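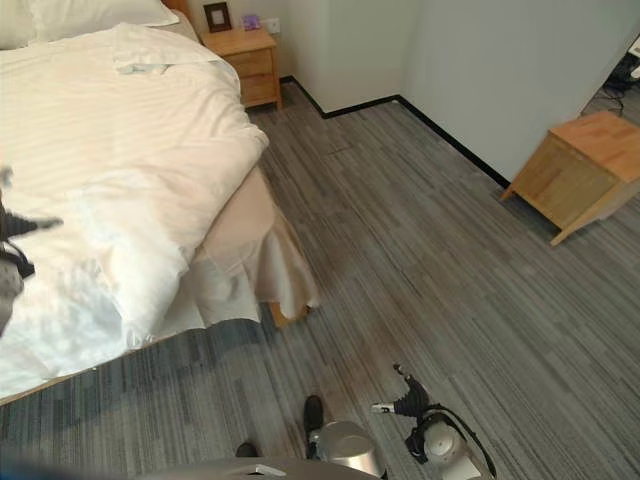

How to compare two robot hands on bedding, one weekend at a time

By Vlasta Zupan, May 26, 2020

If you've ever had to choose a hand for a two-armed robot, you probably started the way I did, with a couple of spec sheets side by side and a strong cup of coffee. Spec sheets are lovely for payload and finger travel. They tell you very little about a duvet! Cloth slides, folds over on itself and hides its own edges, and a hand that picks up a wooden block beautifully can come away from a bedspread with nothing in it at all. So I'd like to walk you through the way I compare hands on a bed, using the Guvalberg and the Vávra, the two I get asked about most.

What you'll need

A bed with a duvet, a small folded cloth, enough clear floor to stand the arms at the bedside, and both sets of hands with their own cables. I run everything from the Grultiris controller, but any controller will do as long as you can save a starting pose and come back to it. You'll also want a notebook (paper, please, your hands will be busy and a laptop always ends up under the duvet).

Step 1. Pick your spot and stay there

Stand the arms near a corner of the bed, close enough that the fingertips reach well past the edge of the mattress without the elbows going straight. A straight elbow makes every hand look clumsy. Once you're happy, mark the floor with tape. If you move even a little between one hand and the next, you'll end up comparing positions, and I lost most of an October to exactly that mistake.

Step 2. Sort out the cables before anything else

Open both hands all the way, then turn each wrist slowly from one end of its travel to the other and watch the cable loops. They need slack, but a loop that hangs too low will find a bed corner sooner or later.

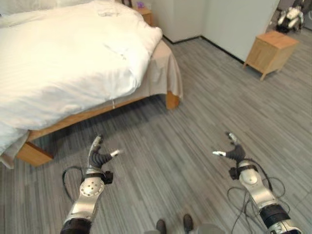 Do this with the arms low and then again with them raised, and keep one finger near the stop button the whole time. I like to do it twice per hand, which my friends at Ustavley think is fussy, and they may be right.

Step 3. The edge pinch

Bring the open fingers to the draping edge of the duvet, close them, lift a little, and let go. Write down held, slipped or missed, and add a word about how it went if something caught your eye. Do 12 pinches before you rumple the bedding again, then carry on. I did 158 with the Guvalberg and 163 with the Vávra, and the few extra are simply because I lost my place and didn't want to throw any away.

Step 4. The folded cloth

Lay the small cloth on top of the duvet and try to pick up the cloth alone. It's a much harder job, and it taught me more than all the pinching did. The Guvalberg liked to gather a good mouthful of duvet along with the cloth until I lowered the closing force. The Vávra was gentler from the start, though it needed a slower approach or it pushed the cloth away.

Step 5. Read your notes the next day

I mean it, sleep on them first. Look for the kind of miss that keeps coming back, and change one setting at a time before you try again. For my own work I kept the Vávra on both arms, and the Guvalberg went back on the shelf for the kitchen jobs, where that stronger squeeze is welcome.

If you try this with a different pair of hands, please write and tell me which closing force you settled on and how heavy your duvet was.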